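June, and the long way round to a quiet evening

4 min read

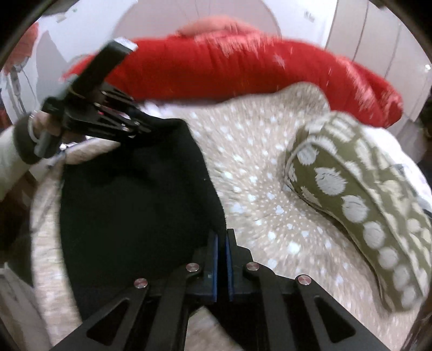

Photo: Angelica Enriquez

Dear diary, I have been meaning to sit down with you since breakfast, and now it is past nine at night and I have a cup of mint tea going cold beside me, so you will have to take me as I am.

I walked to the river this morning. I had promised myself I would do it every day in June, and so far I have missed only two, which for me is close to sainthood. The path behind Chiriac was muddy after the rain and I came home with my good shoes ruined up to the laces, but oh, the smell of it! Wet grass and elderflower, and somebody frying onions far too early in the day. I stood on the footbridge for a long time and thought about Grandma's letters.

I should explain, in case I read this back as an old woman and have forgotten. My cousin sent me the box from Vusik last month, the one that sat on top of the wardrobe all those years, and inside were 31 letters Grandma wrote to her sister in Jemska before either of them was married. I had expected romance. What I got was mostly the price of eggs, and who had a cough, and a very long quarrel over a borrowed coat that goes on through most of one winter and then simply stops. I have no idea who won. I have read that part through more times than I'd like to admit and I still lean toward Grandma, although her sister does make a good point about the lining.

What I love is how she writes. She starts in the middle, wanders off, comes back to the cough, and then at the very bottom, squeezed up the side of the page, she puts the thing she really wanted to say. "I miss you at supper." "Mother is kinder lately." I cried at that one, standing up in the kitchen with the refrigerator door open.

So tonight I started copying them out. My plan is to do one letter each evening in the green notebook, slowly, with the good pen, and to leave her spelling alone. The first took me an hour and came to nearly 500 words, and my hand aches in that old schoolroom way, right at the base of the thumb. She spells "Tuesday" three ways in one letter and I have kept all of them.

I called Mom afterward and read it to her. She was quiet for a bit and then told me the coat was brown, with big buttons, and that she used to hide inside it when she was little - so Grandma must have ended up with it after all! I was so pleased I got up and walked around the room with the phone. Mom says there may be a photograph of it somewhere at the house in Zavar, and I am to come and look when the weather settles.

I had beans on toast for supper. I didn't call the dentist. I watered the tomatoes, which are leggy and sulking, and talked to them a while, and found one tiny yellow flower low down on the plant by the gate.

It has started raining again, very softly. I want to do the second letter before bed, but my thumb says no and the tea is quite cold now, so I think I will just read it over once under the covers and copy it out tomorrow after the river.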